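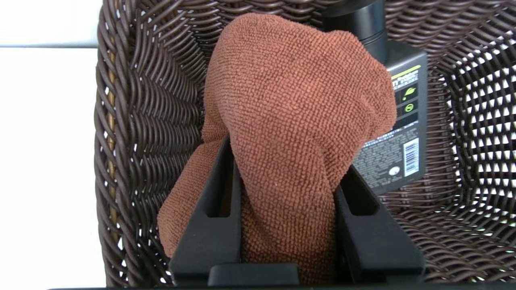
Brown towel, brown basket. See "Known problems".

Junari Tabletop Sorting Set
README, last revised November 22, 2021
Maintained by Forough Mousavi

What this is

Junari is a collection of short recordings of household things being moved in and out of baskets and trays on a white table. If you were hoping for something grander, the other sets on the Nokach shelf have cars in them.

The set has 90 recordings, split over 16 layouts. A layout is a fixed arrangement of containers; what goes in them changes from one recording to the next. Each recording has a close view and a wide view, plus a line of plain English saying what was meant to go where.

Containers

Dark basket. Brown, woven, rectangular with rounded corners and sides that flare. The strands are synthetic, so it can be wiped down, and has been. The weave lets light through, which looks lovely and makes a mess of any automatic outline you try to draw round it. In the notes it is called "dark basket" throughout, except in layout 11, where an earlier annotator went with "the chocolate one". We have left this in for morale.

Light basket. Same sort of shape, orange-tan. People labelling in a hurry have called it orange, tan, straw, honey and, once, "ginger". All of these have been merged into "light basket". The original words are kept in the notes column for anyone writing a thesis on the subject.

Tray. Pale green plastic, large. It is the least troublesome object in the collection and has its own fan club at Branstead, where most of the labelling was done.

Things that go in the containers

Towel. Rust-brown microfibre with a nubby loop. It has no fixed shape, and the notes make no attempt to give it one. Earlier versions had a field called "folded: yes/no". After a long afternoon we added "sort of", and after a longer one we deleted the field.

Can. Red, tall and slim, with a silver top. It may be standing or lying down, and the notes say which. A can that leans is still counted as standing until it touches the side of whatever it is in. 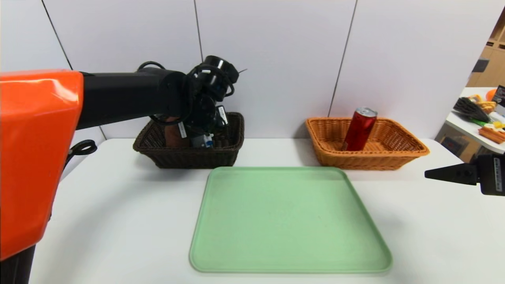 The remaining things are listed in objects.txt, in the order they came out of the cupboard. That order means nothing, so please stop asking whether it is sorted by weight.

How the lines of text were written

Each annotator watched a recording once at normal speed and wrote one sentence, using words they would use at home. "Put the towel in the dark basket" is fine. "Relocate the textile item to the receptacle" was sent back with a note. Where two annotators disagreed, both sentences are kept, with the longer one second.

"In" means the thing is resting inside the walls of the container, even if part of it hangs over the rim. "On" is used for the tray and the table only. We spent most of June arguing about whether a tray has an inside. The tray does not have an inside. The matter is closed.

Known problems

The brown towel in the dark brown basket is hard on everyone. At small sizes the two run together, and labels drawn on thumbnails should be treated with suspicion. We did discuss buying a blue towel, and the discussion is still going on.

The table and the wall behind it are both pale. The line between them is faint in the close views, and in the bright ones people have put it in three different places. If you need the table edge, use the wide view.

Layouts 4 and 5 are the same layout. One was meant to be deleted, but by then both had been cited in the Baumgart report, so both stay.

The towel was washed once, halfway through. Recordings from before and after are marked in the notes. It came back slightly fluffier - judge for yourself whether this matters.

What it is good for

Naming and finding containers, telling one basket from another, and practising on soft things that won't hold still. It is poor for counting, as there is seldom much to count. It will not teach anything about kitchens, there being no kitchen in it.

Files

layouts.txt - one line per layout
objects.txt - see above
notes.csv - the sentences, the disagreements and the ginger basket
check_50.txt - the 50 recordings gone over a second time by hand

Corrections go to Forough, with the recording number in the subject line. Messages headed "small question" are answered last.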